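Kestari Profile Sync: Frequently Asked Questions

What does Profile Sync do?
It copies your browser bookmarks, saved site settings and home page from one Windows computer to another. It does not copy passwords or browsing history.

Which browsers are supported?
Edge, Chrome and Firefox. In Firefox you need version 77 or later.

How many computers can I link?
The free plan links 2 computers. The paid plan links 4. To swap one out, open Devices, select the old computer and click Unlink. 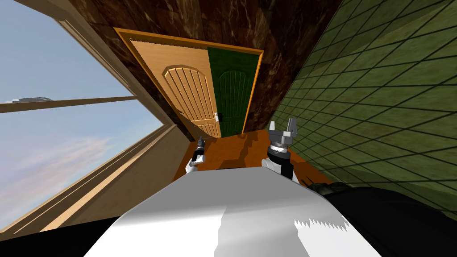
Window and sky, computer rendering

My bookmarks show up twice. How do I fix it?
This happens when the browser's own sync is turned on as well. Turn one of them off, then open Tools and run Remove Duplicates. Folders with the same name are merged. Check the result before you close the window, as the Undo button goes away when you do.

Can I use it behind a company proxy?
Yes. Go to Settings, Network, and enter the proxy address and port. If your company uses the Dolix gateway, pick it from the list and leave the port blank. Sign-in pages that open in a pop-up are not supported yet.

Sync stops at "Waiting for server." What now?
Check the clock on your computer first. If the time is wrong, the server will refuse the connection. If the clock is right, sign out, restart the browser and sign in again. 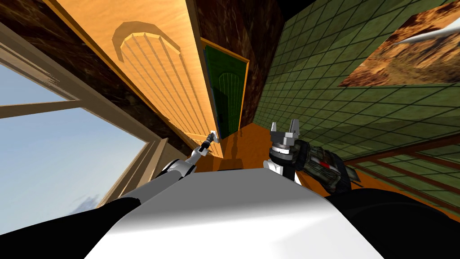 Corridor with orange and green doors, computer rendering

Where is my data stored?
On servers run by Skultlow, our hosting company. Files are encrypted before they leave your computer.

How do I delete my account?
Open Account and click Delete Account. Your synced data is removed from the server. Bookmarks already saved in your browser stay where they are.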